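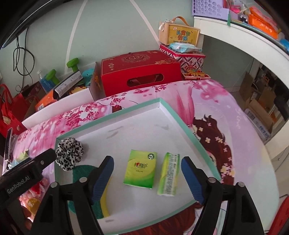

Tidying small things into a tray, with the jaws open on either side of two little packs.

GenRobot.AI Hand-Held Gripper Kit – rental and purchase

If you want a robot to learn how to handle the odds and ends of a real home, you need a lot of examples from real homes, and that is the work we put this kit together for. You hold the gripper in your own hand, you go about picking things up and putting them down, and the camera records the whole business from the tool's point of view. You don't need an arm bolted to a bench, and you can work on a bed or a kitchen counter or wherever the clutter happens to be!

The gripper has two black jaws with blue ridged pads at the tips. We're fond of those pads. Soft packets are the thing most new users struggle with (everybody squeezes too hard at first), so our starter task list begins with pocket tissues, wrapped packs and hair scrunchies before moving on to anything stiff or heavy. Tayla Mahuika wrote the list and is always glad to hear which tasks gave you trouble.

What comes in the case
Gripper with camera mount and camera
One spare pair of pads
Charging cable and wrist strap
Printed task cards, 27 in the home set
A year of Lokmont, our program for sorting and trimming recordings

Prices
Rental is $247 a month, and you can stop whenever you like. To buy the kit outright is $1473, shipping included within the lower 48 states. The Clirnesari add-on, a second gripper for two-handed tasks, is $463 and can be ordered later if you'd like to get comfortable with one hand first – most people do.

Pads wear with use, so give them a look each week and wipe them with a damp cloth. Kits shipped before February have the older strap, and we will happily swap it if you write to Bianka Bíró at the service desk with your order number.

Prices updated August 9, 2026.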